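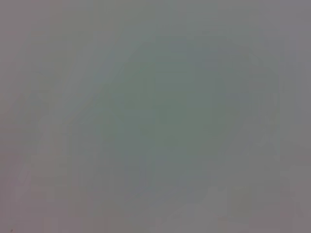 October
Posted by the lettings desk

Filed under: For Landlords > Kit & Extras

The Saber key safe from Hulamix

I've been letting out flats for longer than I care to admit, and the thing that used to eat my weekends was keys. Viewings, plumbers, tenants locked out at midnight (always in their slippers, always raining). So when we started stocking the Saber I took the first one home and put it on my own back wall, and it's been there ever since.

It's a wall-mounted safe with a push-button code. You get four digits, or up to eight if you're the careful type, and you can change the code from the inside of the door in less time than it takes to boil a kettle. It holds five house keys and a fob quite happily. Six if they're small! It comes with its own screws and plugs, but if you're fixing into old brick do buy better plugs, the ones in the box are a bit soft.

There are two versions. The standard Saber weighs 618 grams and is fine for a porch or a meter cupboard. The Saber Long weighs 973 grams and has a deeper body, which you'll want if your building still uses those great big mortice keys. Most of our landlords over at Skollell Court went for the Long and I'd say the same to anyone with a communal front door plus a flat door.

The smart one, the Esimitz, is a different animal. It takes a battery, it sends you a message when it's been opened, and it stores the last 700 openings, so you can see when the boiler man really turned up. The maker quotes 3000 openings per battery. I haven't got near that yet so I can't tell you. The app is a bit fiddly the first time round, but ring us and I'll talk you through it.

A word about insurance: some policies are fussy about key safes, so ask yours before you drill anything. And please don't use the house number as the code. I've seen it far too often.

Both Sabers are in stock at the office, and the Esimitz is to order. We can fit any of them while we're round doing an inventory, just mention it when you book.

Contact the lettings desk | © Hulamix | Back to top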